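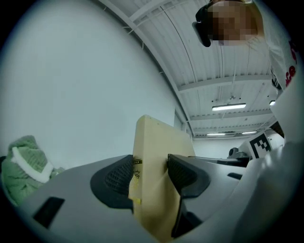

Home Programs Get Involved News Contact

Posted in: Volunteer and Participant Calls

Call for participants: Home Languages at the Dorham Reading Room

We are looking for 20 adults who speak a language other than English at home and who would like to take part in our winter program of recorded stories. The program starts in July and runs for 13 weeks at the Stasiv Centre in Dorham, with two sessions offered at the Tostimstead library for people who live on that side of the river.

You do not need to be a writer or a performer. In the last program our oldest participant was 86 and had never spoken in a microphone before. What we ask is that you bring one story which you heard as a child, and that you can tell it in your own language and also explain it in simple English. Short stories are welcome, and also songs, rhymes and recipes, if there is some story in them.

Each group meets on Monday at 6.30 pm for 2 hours. In the first weeks we listen to each other and practise. After this, every participant has one recording evening, and in the last weeks we choose together which recordings will go in the Ilen collection. You can say no to this at any moment – your recording is then given back to you and we keep no copy.

Who can apply
You should be 18 or older and live in Dorham, Tostimstead or the neighbouring suburbs. Please apply only if you are able to come to most of the evenings, as the groups are small and it is difficult when a chair stays empty. All levels of English are fine.

What we offer
Tea and a light supper, your bus or train fare, and a printed booklet with the stories of your group. There is no payment for participation. Children over five may come along and colour or read in the next room, but please tell us before.

How to apply
Write us a few lines with your name, your language and your favourite story, or leave them at the front desk of the Stasiv Centre. Applications in other languages are also accepted, only the answer may then take a little longer.

Share Print 13 comments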